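2月5日

おととい、市議会の傍聴に行ってきました。私がこの国に来てから長いですが、議会というところに入ったのは初めてです。日本語で書く練習もかねて、忘れないうちにここに残しておきます。

私の住んでいるHaststeadは小さい市で、川の向こう側にIrnachという地区があります。Irnachは昔は別の村でした。合併のあとも、住所を書くときに市の名前を省いて「Irnach」だけ書くお年寄りがまだいます。私の家はちょうど橋のこちら側で、窓からIrnachの教会の屋根が見えます。

今回の議題は、Irnachの投票所を閉めるかどうか、でした。市の案では、Irnachの投票所を橋のこちら側の小学校にまとめます。理由は費用と、当日に働く人が足りないことです。Irnachの投票所に登録されている人は233人だそうです。この数字は市の資料に書いてありました。

233人を多いと思うか少ないと思うかは、人によってちがうと思います。私はまだ選挙権がありませんので、どちらの投票所にも行ったことがありません。それでも気になったのは、語学教室でいっしょだったNoemí Navaさんがその投票所で長く受付をしていたからです。彼女から「傍聴席はだれでも座れるから、来てみたら」とメッセージをもらいました。国籍がちがっても座れるのですか、と聞き返しましたら、「座るだけなら猫でも座れる」という返事でした。

## 傍聴席のこと

受付で名前を書いて、番号の札をもらいました。傍聴席は40席です。私が着いたときにはもう半分以上うまっていて、後ろの列の柱のそばに座りました。マイクの音が小さく、最初の5分くらいは議長が何を言っているのかよくわかりませんでした。専門の言葉が多いせいもあります。「付託」という意味の言葉が何度も出てきて、辞書で調べたかったのですが、会議中は電話の使用が禁止でした。手のひらにペンで書いておいて、家に帰ってから調べました。

傍聴する人は拍手をしてはいけません。賛成の声も反対の声も出してはいけません。この規則は入口の壁に大きく貼ってありました。私の国の議会はテレビでしか見たことがありませんが、そこではいつもだれかが叫んでいますので、この静かさには少しおどろきました。

静かといっても、ため息は禁止されていません。市の担当者が「橋を渡れば徒歩でも通える距離です」と説明したとき、私の前の列から順番に大きなため息が聞こえました。その橋は冬になるとよく凍ります。歩道は片側にしかなく、バスは日曜日には走りません。選挙はいつも日曜日です。担当の方はたぶん自動車で通勤しているのだろうと、私は勝手に想像しました。まちがっていたら申しわけありません。

発言した議員は4人です。反対の方が3人、賛成の方が1人でした。いちばん長く話したのは賛成の方で、話もいちばん上手でした。私はIrnachの投票所を残してほしいと思っていましたが、その方の話を聞いているあいだは「なるほど、それも正しい」と何度もうなずいてしまいました。投票所を開けるには、朝早くから夜まで決まった人数がそろわなければなりません。前の選挙では、Irnachで働く予定だった人が当日の朝に熱を出し、代わりの人が来るまで受付が遅れたそうです。こういう話は反対する側からは出てきませんでした。

反対の議員のうちの一人は、期日前投票の数字を出しました。ところが、その数字が市全体のものかIrnachだけのものか、途中で本人もわからなくなったようで、隣の議員が紙を渡して助けていました。テレビには出ない場面だと思います。私は少し安心しました。母語で話していても、数字のところで止まる人はいるのですね。

## 結果と、結果ではないもの

採決はありませんでした。最初は意味がわからず、終わってからも座ったままでいました。隣の方が親切に「今日は決めないで、委員会に送ったんですよ」と教えてくれました。さきほどの「付託」はこれのことでした。次に本会議で話し合うのは春になってからのようです。市長は、もし閉めることになっても、今年10月の選挙まではIrnachの投票所を使うと答えました。この答えには、後ろのほうで一人だけ拍手をして、議長に注意されていました。

議会のあと、Noemíさんと近くの喫茶店Wumbeiに入りました。彼女は思ったより元気がなく、最初は議会の話をしませんでした。コーヒーがなくなるころになって、「続けてほしいけれど、私も腰が痛いから、あと何回受付に座れるかわからない」と言いました。若い人に頼んでも、一度来て、次は来ないそうです。私は何と答えればよいかわからず、ケーキをもう一つ注文しました。りんごのケーキで、シナモンが強かったです。

今まで私は、投票所がなくなるというのは役所が取り上げることだと思っていました。でも彼女の話では、役所が取り上げる前から、中のほうで少しずつ減っていたようです。どちらが先かは私にはわかりません。新聞には費用の話しか出ていませんでした。 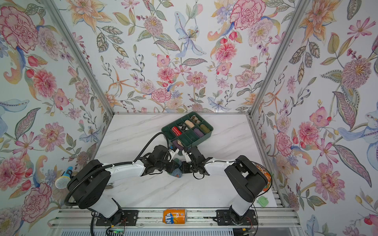 ## 傍聴に行く方へのメモ

外国人の知り合いから質問がありましたので、書いておきます。私の市の場合ですから、ほかの市では電話で確認してください。

- 予約はいりません。受付で名前と住んでいる地区を書きます。身分証明書は見せませんでした。
- 資料は入口の棚にあります。私は帰るときに気がつきました。先に取って読んでおくと、話がずっとわかりやすいと思います。
- 上着は脱いだほうがよいです。暖房がとても強かったです。
- 途中で出てもかまいませんが、ドアが重くて大きな音がします。
- 録音はできません。後日、議事録が市のページに出ます。

議事録を読むのに、私は単語帳アプリのKondexを使うつもりです。知らない言葉を入れておくと、あとでまとめて復習できます。もう「付託」「動議」「散会」に当たる三つを入れました。日常の会話で使う機会はなさそうですが、「散会」はきれいな言葉だと思います。

委員会のほうも傍聴できるのかどうか、市役所に問い合わせのメールを送りました。返事はまだ来ていません。来ましたら、この記事の下に書き足します。

それから、前の記事で橋の長さをまちがえて書いていました。コメントで教えてくださった方、ありがとうございました。直しておきました。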